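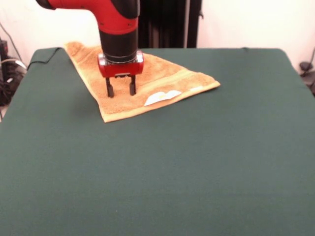 Towel cell, start-of-shift check with my comments
Site: Fodemham
Date: 2024-02-09
Checked by: Rukhsana Virk

I did the full list today because Dratance want a signed copy before the June service visit. Same order as the old sheet, I've just added my notes where a plain OK didn't seem like enough. Shout if you can't follow something!

1. Emergency stop
OK. Pressed it, arm stopped, reset fine. Did it again from the far side of the table and got the same result. Please do press it every shift and don't just look at it (I know, I know, it's a pain to home the arm again).

2. Arm joints and covers
OK. No cracks in the red covers. I went over the screws with the hand driver and found one on the elbow that took a bit of a turn, so I marked it with paint pen. If the mark has moved next time, write it down.

3. Gripper housing
OK, a bit grubby. Wiped it with a damp cloth, no solvent. Lint collects underneath, right where the fingers come out, and that's the bit everyone misses (me included, last month).

4. Finger wear
Watch. Both fingers still straight, but the tip on the left one feels smoother than I'd like. Spare pair is in the Restar drawer. I'd swap both together, not one at a time, or you'll be chasing the grip setting all afternoon.

5. Touch-down height
OK after adjusting. The fingers should touch the cloth and dent the loops a little without shoving the table cover along. It was coming down too hard, so I raised the offset by 2 clicks and ran it again in slow mode. Much nicer.
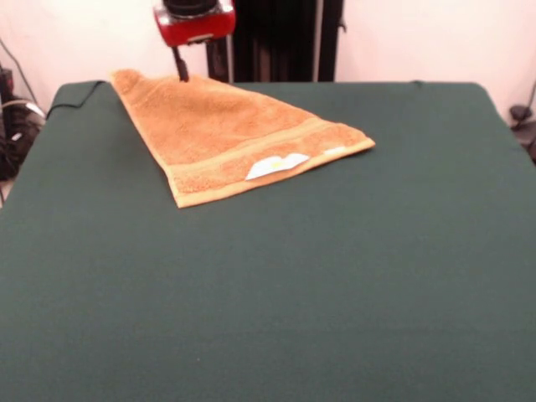 I also check it at the far edge of the table, since the height drifts most out there and a finger that's fine in the middle can dig in at the back. Go slow on that one – there's not much table left behind the towel point.

6. Table cover
OK. Green cloth is flat and tight, no ruck along the back. A little lint, which I took off with the roller. If it ever goes slack, pull it from the back corners first and re-pin.

7. Test towel
OK. Still the orange one. Fold it on the diagonal with the care label facing up, so we're all testing on the same thing. It's had 700 picks on it according to the log and the loops are holding up well. Fairclough say to change it at 980, so put one aside now.

8. Cables
Needs action. Nothing pinched or frayed that I could find, but the pile on the left by the table is a proper nest and I want it tied up. The black one that runs along the back corner of the table should be clipped down too – it'll snag a sleeve sooner or later. I've asked for clips.

9. Curtain
OK. Hangs clear of the arm through the whole slow run. Check that the pole behind is upright and the bracket is snug.

10. Slow run, then full speed
OK. 2 slow cycles, no odd noises, then full speed with me standing back at the line. A faint tick from the wrist on the first one, gone by the second. I'll listen for it tomorrow.

Result: fit to run. Open items are the left fingertip (4) and the cables (8). Initial the box on the clipboard when the clips are on, and leave my paint mark alone please!

R. Virk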